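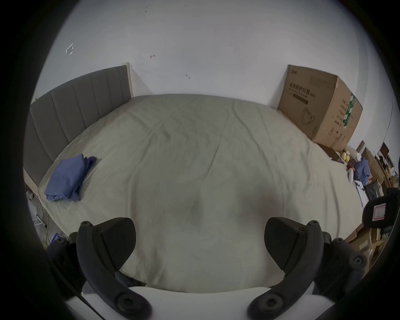
Travailler à côté d'une machine qui fait les lits : les astuces de l'étage

Mise à jour du 27 oct 2022

Depuis que la résidence Vasilakis s'est équipée, une partie du ménage des chambres se fait à la pince. On nous avait promis du temps libre. Nous avons surtout gagné un tableau de consignes, dont voici la version utile, débarrassée des phrases de la brochure Orkar.

Préparer le lit

Tirez la couette à plat avant de lancer quoi que ce soit. Une couette claire et lisse, sur laquelle il ne reste qu'un linge bleu plié, se traite sans histoires. Une couette en boule occupe la pince tout l'après-midi, et vous avec.

Pliez les petites pièces en rectangle et posez-les côté tête de lit. Un coin de tissu qui dépasse n'est pas un drame : c'est souvent par là que ça s'attrape le mieux.

Pas de couette pâle sur drap pâle si vous avez le choix. La machine confond les deux. Moi aussi, à six heures du matin, mais je ne tombe pas en erreur 1113.

Les cartons

Un carton de masques médicaux posé au bout du lit, on connaît tous. Il devait y rester deux minutes. Trouvez-lui une étagère, quitte à tasser les autres, et tournez le côté imprimé vers vous - ça évite d'ouvrir trois boîtes pour retrouver les masques.

Les cartons aplatis se rangent debout, derrière une porte. Par terre, ils glissent, et c'est toujours la personne qui porte la pile de draps qui le découvre.

Les flacons et petits emballages supportent mal les cartons ouverts. Un bac avec couvercle par famille de produits, une étiquette devant, et on n'en parle plus.

Les câbles

Le point noir du métier moderne. Avant, on se prenait les pieds dans le fil de l'aspirateur. Il y en a maintenant le long du lit, dessous, et un jaune qui ne va à rien de connu.

Attachez-les par deux ou trois avec du velcro (pas de colliers en plastique, il faudra les couper le lendemain). Faites-les passer côté mur. Une étiquette à chaque bout, écrite au marqueur, vaut mieux que la mémoire du technicien de chez Zondis, qui est un homme charmant et qui habite loin.

Le mur et la tête de lit

Les vis orphelines dans un mur blanc : on retire, on rebouche à l'enduit fin, on ponce au grain doux une fois sec. Si vous comptez y raccrocher quelque chose, laissez la vis et faites une croix au crayon sur le plan de la chambre.

Tête de lit capitonnée à bandes verticales : brosse souple, de haut en bas, puis l'embout plat dans les creux. La machine ne sait pas faire. On nous dit que ça viendra en décembre, sans préciser lequel.

Ce qui change pour l'équipe

Moins de dos cassés sur les grands lits, il faut le reconnaître. Plus de rangement avant, par contre, et ce rangement-là n'était dans la fiche de poste de personne. Valentina Montecinos a obtenu qu'on le compte dans le temps de chambre. Demandez la même chose chez vous, par écrit, avant la mise en service.

Apprenez tous à arrêter la machine, y compris les remplaçants. Le numéro interne pour la relancer est le 2821. Le contrat Asance prévoit une réponse en 3 heures, ce qui laisse le temps de faire le lit à la main.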